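Skondley College sends its biggest group yet on spring study exchange

Posted in March | By the Campus News Desk
4 min read

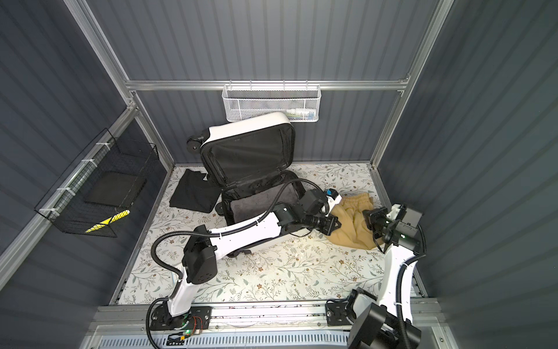
A white suitcase open on a floral floor, with a folded gray towel inside.

Skondley College is getting ready to say goodbye (for a few weeks, anyway) to 38 of its students, the largest group the school has ever sent on its spring study exchange. They'll be spending the second half of the term at Baremska, the partner college that has been trading students with Skondley for six years, and the mood at the send-off lunch in Ghauri Hall was wonderful.

More than 400 students, faculty and staff came through the hall between noon and two. There were soup and flatbreads, a table of maps, a long line for the dumplings and a very loud round of language bingo that ran well past its slot. The college choir closed things out with two folk songs from the Baremska region, and by the second chorus half the room had picked up enough of the words to join in.

The exchange began as a small summer trip for language majors. It grew into a credit-bearing program open to every department, and this year's group shows how far that idea has traveled. There are nursing students going, and engineers, and a pair of music education majors who will be sitting in on rehearsals at a local elementary school. First-year students were allowed to apply for the first time, and six of them earned a place.

Students will live in Skolska House, a residence a short walk from the main Baremska campus, where they'll share kitchens and study rooms with local students. Past participants talk about those kitchens more than almost anything else! Several came to the lunch to answer questions, and their advice covered everything from which tram to take in the morning to how early the good bakery sells out.

Coursework is a mix. Everyone takes a shared seminar on the history and culture of the region, taught jointly by faculty from the two colleges, plus two classes in their own field. The seminar includes weekly visits around the city, and this year there's a new project attached to it: each student will record a conversation with an older resident about how the neighborhood around the college has changed. The recordings will go to the Skondley library, where anyone on campus will be able to listen to them next fall.

The traffic runs both ways, of course. A group from Baremska will arrive on the Skondley campus while our students are away, and the international office is still looking for host families for the four welcome weekends. Hosting is a light commitment (a couple of meals, maybe a drive out to the lake if the weather holds) and families who did it last year have already signed up again. Employees and alumni who live within a short drive of campus are warmly invited to put their names down.

Money has been a worry for some students in the past, so it's great to see the travel fund grow this year. The fund covers airfare and the residence deposit for students who need it, and every eligible applicant in this group received full support. A good share of it came from the fall craft market, where student clubs sold bread, prints and knitted hats to raise cash for classmates they might never have met.

The group leaves at the end of March. Before then there are two more evening sessions in Ghauri Hall, one on health and insurance paperwork and one on classroom customs, with time for beginners to practice ordering lunch and asking for directions. Both start at 6 p.m. and are open to anyone thinking about applying for next year.

Students who'd like to follow along can look for the exchange blog on the international office page. Each traveler has signed up to write at least one post, and the first, a cheerful guide to learning the Baremska alphabet on the bus to class, is already up.

Host family forms are available at the international office front desk and should be turned in before spring break.

62 shares | 9 comments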